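Frequently asked questions about my tanker-watching page

What do you cover here?

Fuel shipments, mostly! I follow tankers carrying diesel and crude under sanctions or export limits, and I try to explain in everyday words who is selling, who is buying and which navy is hanging around nearby. I started in June with one ship, the Turunen, and it kind of grew from there.

Where do your ship positions come from?

Public tracking signals, port notices and local news. Captains do switch their transponders off (a lot), so some voyages have big holes in them. When I'm guessing, I say so.

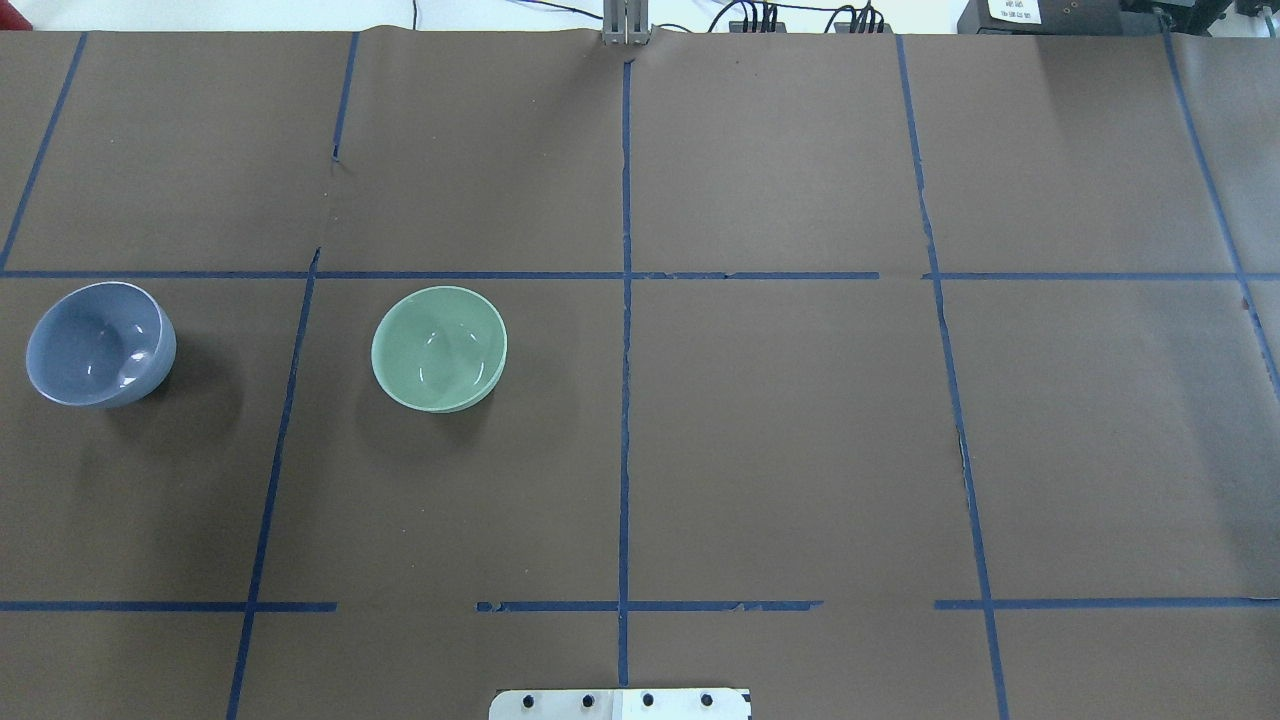
Blue tape grid on brown paper.

Why do your cargo numbers differ from the news?

Usually it's units. One outlet reports tons, another barrels, and a third gives the ship's full capacity even if she sailed half empty. The Trolon was listed with almost 2000 tons of diesel in one story, while the port notice said 1744. I go with the port notice.

Can a navy just stop a tanker at sea?

Sometimes, but it gets messy fast. Flag, location and the sanctions being enforced all matter, and governments argue over every one of them.

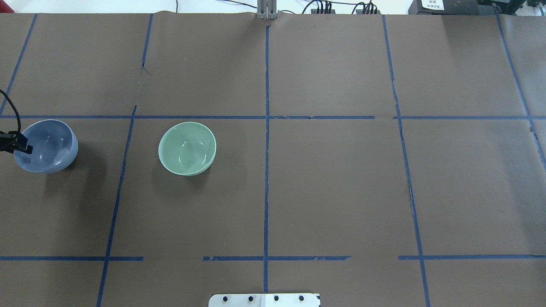 Sanctions lists are the part I get the most email about, and I get why – they're a headache. A ship can be listed while her owner isn't, or the other way around. Try thinking of a tabletop split up by blue tape, with two small bowls on the left half: each bowl sits in a spot, but the tape tells you nothing about who put it there. Ownership is a separate search, and I do it separately for each ship.

Do you take tips?

Yes please! Send them through the Wadero form and include the ship's name and a link.

Last updated Dec 4, 2024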